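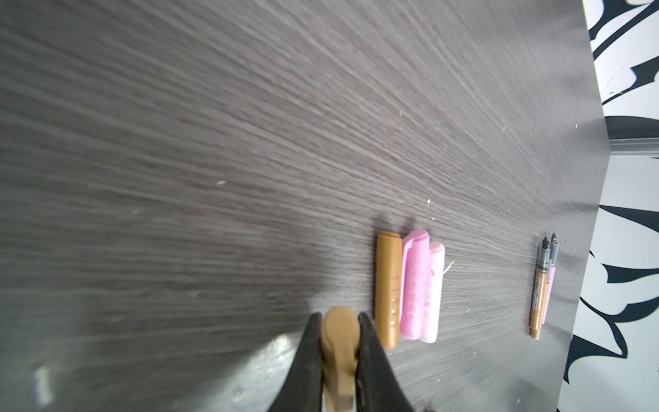 Three cylinders side by side on a dark gray wood-grain tabletop.

Ketow Library's Tinker Room to Open Six Days a Week

Wednesday, June 12, 2024

KETOW – Good news for anyone who has ever stood outside the Tinker Room on a Thursday evening and found the door locked! The library's hands-on workshop is going from three days a week to six, starting the first Monday of next month, and it will stay open until 8 p.m. on weeknights.

The longer hours come after a spring that surprised even the people who run the place. Library director Liesbeth Vandenberghe said 358 people signed up for classes between March and May, and the waiting list for beginner sewing got so long that she stopped adding names to it.

"We had grandparents, we had middle schoolers, we had a whole bowling team that wanted to learn to fix their own bags," Vandenberghe said. "I love it. I just couldn't keep telling them to come back in the fall."

The Tinker Room opened two years ago in the old periodicals area on the ground floor, with a pair of donated sewing machines and a workbench. It has since grown to take in bookbinding, small lamp repair, block printing and a very popular Saturday session where people bring in broken toys and see what can be done for them (a wind-up duck from the 1960s is the current pride of the room, and it walks).

Sheldon Beaulieu taught the bookbinding class this spring and will be back with a second, longer course that ends with everyone making a hardcover sketchbook. He'll also be there on Tuesday afternoons for drop-in help, so if you have a cookbook with its spine hanging off, bring it along.

Some of the new hours are being paid for by the Friends of the Library book sale, which brought in almost $600 more than last year. The rest comes out of the library's regular programs budget, approved by the board last week.

Not every class needs a library card, but borrowing tools does. The lending shelf now has 73 items on it, from hole punches and clamps to a leather stitching kit, and each can go home for a week. Vandenberghe is still hoping someone will part with a good serger.

Tadhg Cronin, 15, has been coming in after school since the winter and is building a model of the Clarel Street bridge, cables and all. He hopes to have it ready for the town's craft show in November.

"I only had Wednesdays before," he said. "Now I can leave the glue overnight and come right back to it!"

Sign-up sheets for the July classes are at the front desk. Children under 10 need an adult with them.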